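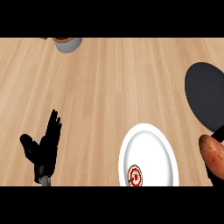 Quadro renderizado: tampo de madeira clara, recipiente cilíndrico cinza.

Drarkley – séries de nível freático e emissões em turfeiras drenadas
Ficha do conjunto de dados, versão de 18 de novembro de 2020

Conteúdo
O conjunto reúne leituras de nível freático, temperatura do solo e fluxo de CO2 e CH4 em turfeiras drenadas para uso agrícola. São 24 parcelas, divididas entre as áreas Jedamham e Trujillo. A tabela de fluxos tem 622 campanhas de câmara fechada, das quais 421 passaram no controle de qualidade. As restantes permanecem no arquivo com qc = 0.

Arquivos
parcelas.csv – identificador, área, uso do solo, espessura da turfa em cm
nivel.csv – leituras horárias, em cm abaixo da superfície (valores negativos indicam alagamento)
temp.csv – temperatura do solo a 5 e 10 cm
fluxos.csv – CO2 e CH4, em mg por metro quadrado por hora, com a coluna qc
notas.txt – ocorrências de campo, sem formato fixo

Codificação UTF-8, separador ponto e vírgula, decimal com ponto. Horários em UTC. Valor ausente: campo vazio. A versão anterior usava -999 e não deve ser misturada com esta.

Processamento
Os fluxos foram calculados por regressão linear sobre a concentração na câmara. Campanhas com R2 inferior a 0.85 para CO2 recebem qc = 0. Para CH4 não há limiar, pois fluxos próximos de zero seriam eliminados em excesso. As lacunas de nivel.csv não foram preenchidas. A rotina de cálculo é a do pacote Famer, mantido por Attila Szilágyi.

Limitações
Não há medições noturnas de fluxo. A respiração noturna precisa ser modelada, e o balanço anual depende muito do modelo escolhido. Em Trujillo, os sensores de nível foram trocados em março e há um degrau de uns 2 cm nas parcelas T03 e T07 – não corrigido. Os dados não servem para inventário nacional sem reamostragem por classe de uso do solo.

Responsáveis
Campo: Aurelio Olvera e Cirilo Xolalpa
Controle de qualidade: Fenna Smits
Documentação: Ravindran Thevar

Licença CC BY 4.0. Citar o nome do conjunto e a data da versão.

Pendências
Incluir a densidade aparente da turfa em parcelas.csv
Revisar as coordenadas de J11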